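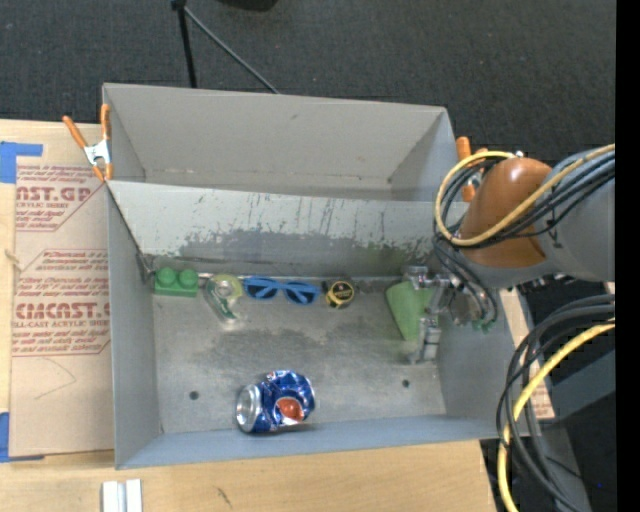 灰箱子前面那格，左边角上绿积木，旁边是胶带座。

先说结论，省得有人等：Brenier 那台电子书阅读器我退役了，换了二手的 Ellow，64G 的，400 块。用到现在算满意。下面是流水账，趁午休写，写到哪算哪。

Brenier 用了很久，久到背面的防滑涂层已经开始发粘，夏天尤其恶心，拿酒精擦过一回，好一阵子，又粘。这个我能忍。忍不了的是电池。二月份回老家那趟，上车前看是 62%，心想够了，线都没带。看了半本书不到，直接给我弹低电量，然后黑屏，再按就是那个空电池的图标。剩下的路程看窗外，隧道，窗外，隧道。

回来以后查了一圈，说是老机器电量计不准，要放空再充满，重新校准。照做了，做了两轮。第一轮之后好像有点用，第二轮之后更糟，掉电像跳楼梯，上一页还有一半，下一页就红了。有人说换电池就行，电池倒是不贵，问题是那个壳是胶粘的，要加热、撬，撬得不好屏就没了。墨水屏那层玻璃有多脆，拆过的人都懂。我没拆过，但我看过别人拆，看完就不想拆了。

问了 Man-lok Tsao，他手里两台旧的都换过电池。他回我一句：“你要是只想看书就别拆。”行吧。

然后就开始看新机器。这步最费时间，比看书费时间多了。

我的要求列一下，写给自己看的，顺序就是重要程度：

- 有实体翻页键。没得商量。躺着单手看，大拇指一按就走，触屏做不到，尤其冬天手缩在被子里的时候
- 能直接拷文件，插线就是个盘，别逼我装什么助手
- 暖光。晚上看，冷光刺眼
- 尺寸别太大，要能塞进外套口袋
- 彩色不要，开放系统不要

最后一条有人会问为什么。看过彩屏的实机，底色发灰，灯要开得更亮才舒服，我看的又都是字，没必要。开放系统是另一回事，我知道我自己，装得上微信读书就装得上别的，装上别的就不看书了。以前有一台平板就是这么废掉的。

照这个单子筛，新款里剩下的没几个。Tsai 出的那台键有，暖光有，价格也还行，但是非要联网激活，激活还要手机号，插电脑认出来的是个奇怪的设备，不是盘。店里的人说下个版本会改。下个版本的事下个版本再说。另外它那个键做在屏幕下面，横着一条，我握着的时候大拇指根本够不到，得往下挪，一挪就要掉脸上。店里站着试没感觉，蹲下来举高了试就明白了。对我真的在店里蹲下来试了，店员看了我一眼。

所以转头去看二手。Ellow 这个型号停产有段时间了，胜在键在侧边，竖着两颗，左右手都能用，屏幕会跟着转。论坛上挂的不少，价差很大，带皮套的、不带皮套的、屏幕有一条线但“不影响阅读”的（影响的）。

挑二手我就看几样，不专业，凑合用：

一，让卖家拍全白页和全黑页，都要开灯拍。灯不开看不出来漏光。二，问电池，问不出真话，但可以让他拍一下电池那页的待机天数，多少是个参考。三，翻页键连按，录个短视频，看有没有按了不动的。四，充电口。这台是老的 micro 口，松了的话很烦，插上去要歪着放才充得进，所以一定要问。

第一个卖家，前三样都发了，问到充电口就不回了。懂了。第二个卖家爽快，全拍了，还主动说背面右下角有磕，给我拍了磕的地方。就他。400 包邮，皮套送的。

到手以后先充满，放着，没急着看书。第二天早上再看电量，几乎没动。这才放心在上面导书。

导书又是一摊事。Brenier 里面的书乱七八糟，早年下的，文件名什么都有，有的是一串乱码，有的是“新建文档(最终)”。我本来想原样拷过去算了，拷了，结果 Ellow 的书架按文件里的元数据排，不按文件名，于是作者那一栏出来一大堆“未知”，还有好几本书作者叫“admin”。只好回电脑上整理。用的 Iditari，一个管书库的小软件，界面丑，能批量改，免费。中文有个毛病，拼音排序多音字会错，姓曾的排到 C 去，姓单的排到 D 去，手动改了排序字段才好。改的时候顺便删了很多，这辈子不会看的那种。删得很爽。

封面也补了，补到一半嫌烦，剩下的就让它灰着。反正进去了都是字。

字体单说。Ellow 自带的中文字体很细，墨水屏上发虚，看一会儿眼睛就使劲。可以自己丢字体进去，在根目录建个 fonts 文件夹，小写，复数，我少打了个 s 折腾了大半个晚上，还以为机器坏了。换了个粗一点的宋体，再把对比度往上拉一格，舒服了。行距我喜欢松的，边距要窄，每次换书它会记住，这点比 Brenier 强，Brenier 是每本书都要重新调一遍，调了这么多年我也没嫌烦，换了才觉得烦。

标注导出也试了。Ellow 把所有划线都写进一个 txt，一本接一本往后堆，不分书。Iditari 有个插件能拆开，拆出来的格式有点怪，页码和正文粘在一起，先这样，回头写个小脚本处理下。回头是什么时候不知道。

再说不满意的，省得像收了钱。

翻 PDF 慢，特别慢，扫描版基本不用想，放大一下要等，拖一下又要等。我看 PDF 都在电脑上，无所谓，但要是你主要看论文就别买这台。

暖光调到最暖的时候下边缘会不均匀，偏橙一条，盯着看能看见，看进去了就看不见。

皮套的磁铁太弱，放包里会自己掀开，屏幕一亮，翻页键被东西压着，等拿出来书已经翻到后面去了。发生过两次，第二次翻过了凶手是谁那页，我瞟到了名字。现在出门用根橡皮筋箍着，难看，管用。

还有待机画面不能换成自己的图，网上说改个配置文件就能行，改了没反应，可能是固件版本不对。固件我不敢升，论坛里有人说升完掉电快，也有人说没有，两边吵了好几页。我就停在现在这个版本，能用就不动。

micro 口的线翻了半天只翻出来一根，别的早扔了。又买了一根短的放包里。为了一台机器多带一根线，这件事想起来就有点气，但它充一次能用好久，气得也不算频繁。本来想买个转接头，C 转 micro 那种小头，Man-lok 说他丢过好几个，太小了，劝我别买。听劝。

Brenier 怎么处理还没想好。插着电还能用，屏幕也好好的，现在扔在厨房当菜谱机，靠着墙，常年插线。显示红烧肉那页好多天了，没翻。墨水屏嘛，断电了字还在，当菜谱正好。挂出去卖也卖不了几个钱，光是跟人解释电池就够累的。

有人之前留言问要不要等新款。我不知道。我是等不了，每天睡前就那么一会儿看书的时间，拿手机看了一个多星期，看着看着就去看别的了，一本薄薄的游记硬是没看完。换上 Ellow 第三个晚上看完的。后半本写得比前半本好，作者到了海边以后话明显少了，舒服很多。

本来还想写一下这几个翻页键手感的差别，录了声音，想想没人要听。Ellow 的偏脆，半夜按会有“哒”的一声，旁边有人睡觉的注意一下。我后来改成按下半截，声音闷一点。

要 Iditari 那个插件设置的留言，我截图发。字体文件就别找我要了，版权的事说不清，自己搜。

午休到了，走了。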